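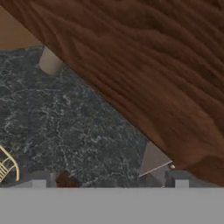

**What does Grumerine do?**

We collect good food that shops, bakeries and canteens cannot sell any more, and we bring it to kitchens where it is cooked and eaten.

## About Grumerine

Grumerine is a small company with its office and cold store in Jamport. We work between the people who have too much food and the people who can use it. A bakery has forty loaves left at closing time, or a wholesaler has crates of peppers with the wrong shape. A school canteen prepared for a full day and then two classes went on a trip. All of this food is fine to eat, and without a plan for it, it goes into the bin the same evening.

We are a company and we charge for our work. Some visitors of this page are surprised by this, so we prefer to say it early. The businesses pay us for the collection, as they would pay for waste removal, and normally they pay less. The kitchens that receive the food pay nothing if they cook for people in need. Other kitchens, for example staff canteens and small caterers, pay a low price per crate. With this money we run the vans and the cold store.

## How it began

The idea came from a restaurant kitchen. Two of us worked there for several years, one at the stove and one in the office, and every night we saw the same things go away: the outer leaves, the bread baskets that came back half full, the side salad which many guests did not touch. We started to weigh it. After one month we showed the owner the numbers and he changed the menu. The side salad became something you ask for, and the bread came in two sizes.

Next we asked the neighbouring restaurants if we could weigh their bins too. Not all of them liked this question. But four said yes, and those four were our first customers. In the beginning we had one borrowed van, and the telephone was in somebody's kitchen at home.

Today we collect from 19 businesses on fixed routes. Last year we moved 2752 crates. We count in crates and not in meals, as a crate is something we really have in our hands. How many meals come out of it depends on the cook.

## Our work on a normal day

The first van leaves early and goes to the bakeries and to the wholesale market. The second one goes out after lunch, for the canteens, and comes back in the evening. Everything that needs cooling is measured with a thermometer at the door of the business, before we sign for it. If the temperature is too high we do not take the food, also when it looks perfect. Our customers know this rule and most of them have become very exact about their fridges.

In the cold store the crates are sorted by the day on which they should be cooked. We write this day by hand on a coloured label. We tried a computer system for one summer and went back to the labels, which work with wet gloves.

The kitchens get a message from us in the afternoon with a list of what is there. They answer with what they want. We never send food that was not asked for. A kitchen that receives six crates of celery without wanting it will only throw it away in our place, and then the van has driven for nothing.

What remains at the end goes to animal feed where this is permitted, and the last part goes to compost. We would like this last part to be smaller. It is mostly cut fruit and leaf salad in warm weeks.

## Advice for kitchens

The collection is one half of our work. The other half is helping kitchens to have less to collect, and yes, we know that in this way we make our own vans emptier.

A consultation starts with a week of weighing. We bring 3 bins and a scale, and the kitchen staff separate the waste from storage, from preparation and from the plates. It is some extra work and we try to be friendly about it. Afterwards we sit together and look at the results. In most kitchens there is one thing that everybody expected and one that is a surprise for the whole team. In a hotel it was the milk in small jugs at breakfast. In a company canteen it was rice, cooked every day in the same big pot, whether the dish with rice was popular or not.

We do not write long reports. You receive two pages with the weights, the cost of the food thrown away at your own purchase prices, and a short list of changes to try. Later we come back and weigh again for one week.

## With whom we work

Our longest cooperation is with Trusen, a bakery with several shops in and near Jamport. They were the first to put our crates behind the counter, and from them we learned that bread must be collected in paper and never in closed plastic. Yesterday's bread from Trusen is used by our kitchens for dumplings, soups and bread pudding.

In Nyberg we have a partner kitchen which cooks a warm lunch each working day and every second weekend. They also make large amounts of tomato sauce and apple purée for us when there is too much fruit and vegetables at once. The jars are given out in December, when less fresh food comes in and more people come to eat.

## What we believe about food

We do not want to tell anybody that they must feel guilty. People who work in kitchens usually dislike waste more than others do, but they have little time and they are afraid that a dish runs out while guests are waiting. This fear is understandable. We talk with the managers about it - a canteen where the last dish may be sold out at half past one throws away much less than a canteen where everything must be full until closing.

We also think that the date on the package deserves a careful reading. "Best before" speaks about quality, and many products are good for a long time after it. "Use by" speaks about safety, and we follow it strictly and without exception. In our free evening talks this is the part with the most questions, so we always bring some packages to look at.

## Visiting and contacting us

At the moment we keep visits to the cold store small, one group at a time, and only by appointment. The evening talks are paused and we will put new dates on this website when we have them. Collections and deliveries are running on all routes.

If you have a business and want to know if your food is suitable, please write to us with three things: what kind of food it is, how much you have in a usual week, and at what time it is ready. We answer within a few working days. If you run a kitchen and want to receive our afternoon list, write to us as well and tell us how many people you cook for and how much cooling space you have.

For private households we unfortunately cannot collect. The amounts are too small for the vans, and we are not able to check how the food was stored.

Last change of this page: July 2020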